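Notebook, bench 4 – open day at Ellirmont
June, written the same evening, tea beside me

We went to the open day of the Ellirmont workshop, two of us from Anham. I write this while I still remember, because my handwriting in the hall was very poor and I can't read half of it.

Arrived 9:20. The parking is behind the building and the sign for it is small. For next year: enter from the Cerstead side, the other gate was closed until ten.

The morning was talks. The first one was about maintenance of cable tubes on small arms and I found it more useful than the title promised. They change the corrugated tube when it begins to go white at the bend, they don't wait for a crack. We have been waiting for a crack. The speaker keeps a log of each change and the shortest life in it was 233 hours, on a wrist that turned always to the same side. I should look at our own left arm, the bend near the elbow has the same colour he was describing.

Second talk was Taheri, the grippers. Nice slides, few numbers. I asked about the price of replacement finger pads and was told it depends on the order. I took the leaflet.

After lunch (soup, good bread) the demonstrations. The one I wanted was the two-arm cell in room 403, where they work with ordinary office and household objects. Both arms are bolted to one front rail, one at each side, with the work between them. I like this arrangement. Our two arms stand on separate tables and every time somebody leans on one table we must calibrate again. A common rail would save us a lot of swearing.

Questions I asked the operator, with the answers as I understood them:

Do the arms know about each other? Only through a shared stop zone in the middle. If one is inside, the other waits.

How long for a new person to learn it? 20 minutes for moving one arm, a few days before they trust you with both.

Why staplers? They are cheap, everyone knows how they should open and close, and the parts inside are small and shiny, so they are difficult for the wrist camera. Also the spring and the pusher are not forgiving when you come with a wrong angle.

How do you choose the height to approach? Slowly, he said, and laughed. Then he explained they set a safe height above the cloth first and go down from there by hand, in steps of 2 mm. We do the same but in bigger steps, and I think this is the reason for our bent pad in May.

I noticed they put printed paper on the walls and a patterned cloth under the work. Ours is plain grey everywhere. It should be tested whether our detection still holds with a busy background. I suspect it does not.

Two-arm cell, room 403, and the stapler work there.

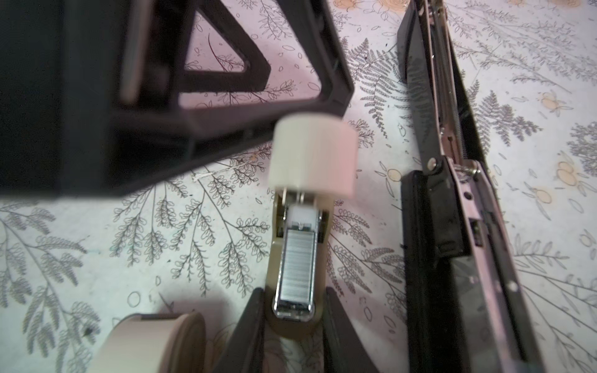
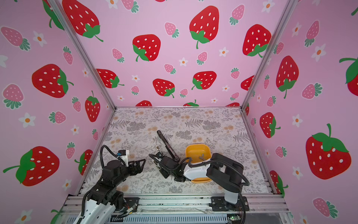

Piyumi Pramanik read this page before I closed the book and she does not agree with me about the common rail. Her opinion is that one rail carries the vibration from each arm to the other, and that we would only exchange the calibration trouble for a different one. She would first put both our tables on the same steel plate, measure for a month, and then decide. She also wants the Taheri leaflet back on the shelf when I have finished with it.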